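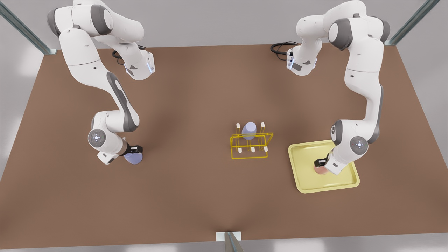

Big brown table, two white-and-gray arms reaching in.

New felt critters are finally done and I am so happy with this batch! I've named them Lolachs (say LOW-locks), little round moths with fuzzy collars and antennae made of waxed thread.

The first one was supposed to be an owl. I cut the wings too long, pinned them on upside down to see, and well, moth!

Bontu Sisay gave me a bag of wool scraps in December and the collars all come from that. The mustard one is my favorite, then the plum.

Each has a magnet sewn in the belly so it'll sit on a lapel without poking holes. Two small magnets hold way better than one big one, I tried both on my heaviest coat.

Eyes are glass seed beads. I bought a tube of 700 and dropped it in the kitchen (still finding them in my slippers).

Yamila Cisternas asked for one with spotted wings, so I'm trying French knots tonight. Slow going but oh, they look good!

Pattern notes coming once I can read my own handwriting. Wing template is 2 inches across, if you want to start cutting.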